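Workshop notebook, returns room
September 25, 2019

Second entry this week, mostly so I don't have to explain everything again at the handover. Nadja Trummer is back on shift tomorrow and she asked me to write down what changed while she was out, so Nadja, hi, this one is for you, and everybody else can read over her shoulder.

Where we are: the two-handed unit is doing small mixed goods on the felt table. Cups, little cartons, tubes, jars, the stuff that comes back in the Skisier totes and that used to go straight to whoever was standing at the end of the bench. Big cartons still go by hand. Soft packs still go by hand too and I don't see that changing before winter.

The day's number was 724 pieces across both shifts, robot and people together. I am writing it here because Oberholzer upstairs will ask and I will have forgotten. Please do not read it as a robot number. Most of those went through human hands, same as always. The robot's share is in the Datotden log if you want it, and you have to pick the right station from the drop-down or you get the packing line, which had me very confused for half the morning.

Speed. I keep getting asked about speed by people who walk past. It is slow! It is slower than me and a lot slower than Nadja. It gets hold of a thing, thinks about it, puts it somewhere. What it does do is keep at it through lunch, and after lunch, when the rest of us are dragging. I timed 16 picks in a row with nothing else going on and wrote the times on the back page, the pencil column, not the pen one. The pen column is from the old fingertips and should be ignored.

About the tubes. Anything long and round lying flat on the table is still the worst case for us. They want to roll when a finger touches them first on one side. The felt helps a lot compared with the bare top we had before, and I'd like to keep the felt even though it collects lint like crazy (someone please bring back the lint roller, it was in the second drawer). I tried approaching from the end of the tube, then across the middle. Across the middle is better if both sides close together. If the thumb comes in late you lose it. I changed the thumb timing in the settings file and left the old value commented out right under it.

Small white things on that table are fine now, which surprised me, I expected the lighting to wash them out. Clear glass is a different matter. Jars get found most of the time when they've got something printed or colored in them, and a plain empty one might as well be air. For now: if a clear empty jar comes out of a tote, take it yourself and put it on the cart. Don't feed it to the table to see what happens. I did that already and there's a page on it further back.

Now the part that isn't about fingers.

We had a talk at the bench this afternoon, five of us, after the Sivemlow people left. The question was what the end-of-bench job is now. It used to be sorting. You stood there and sorted and by the end of the shift your shoulders told you so. Now the person at that spot spends maybe half the time sorting and the rest loading the table, looking at the flagged items on the screen, deciding what the thing is when the software gives up, and clearing up. That's a different kind of tired. A couple of people like it much better. One of us said flat out that he liked the old way, because you could let your mind wander, and with the screen you can't. I think that's a fair complaint and I told him I'd write it down, so it's written down.

What we agreed on, until somebody upstairs says otherwise:

Swap the table spot every two hours. No more whole shifts there, even if you volunteer.
Whoever is on the table is not also on the phone.
If the arm stops, you stop too and look at it. Don't reach across.
Flagged items wait in the gray tote. They don't have to be cleared before break.

The pay grade question came up again and I have no answer. I passed it on in writing. If the job has a screen and a judgment call in it then I think the job sheet should say so, and right now the sheet still says "sorting, manual" and has a line about lifting that is from before my time. I asked for 30 minutes with Oberholzer to go over it and want Nadja in the room for that — she wrote half of the current procedure and remembers why things are in it.

Training: two people still haven't done the stop-and-restart. It takes no time at all. I'd rather do it with the real table than with the slides, the slides show the older hand and the buttons are in a different order.

Other bits. The folding screen stays behind the table. The camera likes a steady background and I like not having the whole aisle staring at me. Cables on the floor on the left side need proper covers, I ordered a set from Sivemlow, 400 cm in total, which should do it with a little left over. Until they come, walk around the right side of the cart, and watch the one that hangs down by the arm. Wrist light was green all afternoon.

For tomorrow: thumb timing again with the tubes, same goods on the table as today so we can compare. The Americano box and the two white cups stay in the set, I want them in every run from now on. Restart training for the two who need it. Ask about the job sheet. Lint roller!!

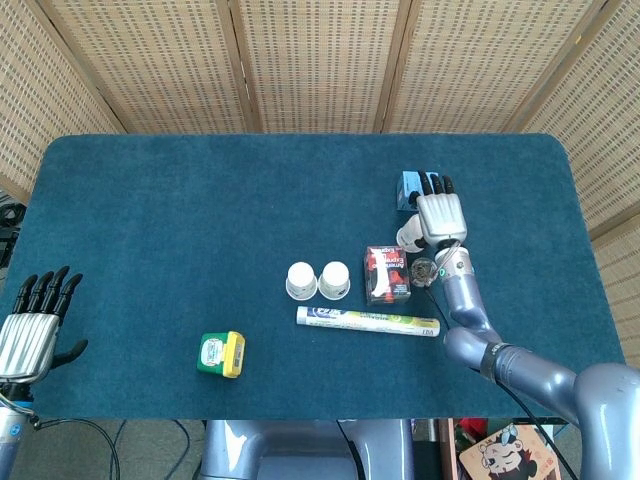 Page last changed: September, by returns room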